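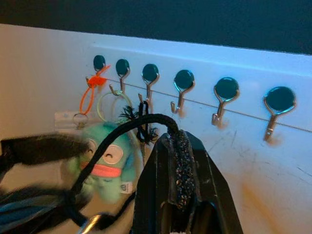
流式平台通讯:补偿对照的新做法,以及一点关于抗体滴定的唠叨

各位同事,春天一过,平台的预约表又排得满满当当,看着大家抱着冰盒进进出出,我心里其实挺高兴的。趁着这一期还有点版面,想跟大家聊聊多色染色里最容易被跳过的那一步:抗体滴定。话可能会说得长一些,请大家泡杯茶慢慢看。

事情的起因是Maysoun Khoury上个月来找我,说她那组小鼠脾脏样本的阴性群总是"抬起来",CD4和CD8之间拖着一条斜斜的尾巴,怎么调补偿都不舒服。我们一起把原始文件翻出来看,补偿矩阵本身没什么大毛病,倒是其中一支偶联PE的抗体,用量一直沿用别的课题留下来的老方案,那份方案当初是给全血写的,细胞数和染色体积都跟她现在的不一样。后来她老老实实做了一轮倍比稀释,从说明书推荐量往下走,一共7个浓度,算了每一管的染色指数,最后选定的用量只有原来的四分之一。阴性群落下去了,阳性群还是清清楚楚的一团,她高兴得当天就把图贴在了Sala楼的走廊里(还在的,路过可以看看)。

所以想请大家记住,换了批号、换了组织、换了固定方法,都值得重新滴一次。尤其是胞内染色,固定破膜之后非特异结合往往会变多,活细胞上摸出来的用量不能直接照搬。滴定的时候细胞数请和正式实验保持一致,染色体积也不要变,死活染料一定要加上,死细胞粘抗体的本事大家都领教过。串联染料怕光也怕反复折腾,分装好的管子放在4度避光保存,千万别冻,冻过一次基本就只能请它退休了。

再说补偿对照。从这个月起,平台统一改用Floltari登记单染管,预约时把荧光素和对应的抗体克隆号填进去,上机前系统会提醒有没有漏掉的通道。Bilal Srour花了不少晚上把老模板一个个搬过去,在这里好好谢谢他!用微球做单染当然方便,不过有几种染料在微球上和在细胞上的光谱并不完全一样,死活染料更是要用细胞来做。单染管的阳性信号至少要和样本里最亮的那一群一样亮,这一条说了很多年,每年还是有人忘,我自己年轻的时候也忘过。

FMO对照也顺便提一句。不是每个通道都要做,挑那些表达连续、分不出明显两群的标志物来做就好,比如激活标志物和一些细胞因子。做不做、做哪几个,拿不准的话请在预约之前来聊聊,比数据收完了再来补救要省心得多。

设备方面,分选仪的喷嘴已经换新,液滴延迟也重新校过。紫外激光的功率比从前稳定了,用BUV系列的朋友可以放心约。请大家上机前务必过滤样本,容易结团的组织(肠道、肿瘤消化下来的那些)缓冲液里最好加2 mM的EDTA,再补一点DNase。堵一次机,后面排队的人都要跟着等。

下一次小型培训定在02/05/2026,地点在Sterkdale园区的Uritz讨论室,内容是从滴定到设门的完整流程,可以带自己的数据文件来,我们现场一起看。报名请写邮件到平台公用信箱,或者直接拨内线494找Bilal。刚进组的同学尤其欢迎,问题再基础都没有关系,我们都是从分不清FSC和SSC的日子过来的。

另外,冰箱上层有几支没写名字的抗体,标签已经有点模糊了,请主人在五月底之前来认领。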